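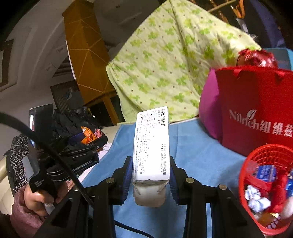

Flaseck soft pads for hand-held grippers

3 min read

The Flaseck is a pair of rubber finger pads for two-finger hand-held grippers. We stock it in blue only. It fits the Padine and Lemaire finger plates without an adaptor, and the Tritovton plate with the spacer supplied in the bag.

Medicine boxes are a good test for a pad. The card is thin, the sides are smooth and the box gives way in the middle long before it gives way at the ends. Gripped upright near the bottom, as with the white box between the blue pads, it needs enough pressure to stop it tipping and not so much that the print side bows. Plastic film makes it harder, as the film can slide over the card while the pad stays still on the film.

How we compared them

We ran the Flaseck against the standard Padine pad and the Lemaire ribbed pad. Each pad did 100 lifts on bare card and 100 on card with loose film, using the same gripper and the same operator. A lift counted as a drop if the box left the pads, and as a mark if the card had a crease afterwards.

Bare card
Flaseck: no drops, two marks
Padine standard: three drops, no marks
Lemaire ribbed: no drops, 11 marks

Card with loose film
Flaseck: four drops, one mark
Padine standard: 19 drops, no marks
Lemaire ribbed: six drops, eight marks

The Lemaire is still the better pad for cloth and for anything with a handle. For cartons we would fit the Flaseck. The Padine pad is the cheapest of the three and does well enough on rigid plastic.

Fitting

Take the old pad off and wipe the finger plate with a dry cloth. Line up the two pegs on the back of the new pad and press from the centre outwards. Do both fingers at the same time - a new pad facing a worn one will turn the box as it closes. Open and close the gripper a few times before picking anything up, and check that cables are clear of the linkage arms.

Wear

Expect to change the pads after 1000 lifts on card. Dust shortens that, and so does tape. Wash in warm water with a little soap and leave to dry flat. Do not use solvent.

Ordering

Pair of pads with spacer: part 232
Workshop bag, ten pairs: part 596

Spacers are not sold separately. Page last checked 2023-02-17.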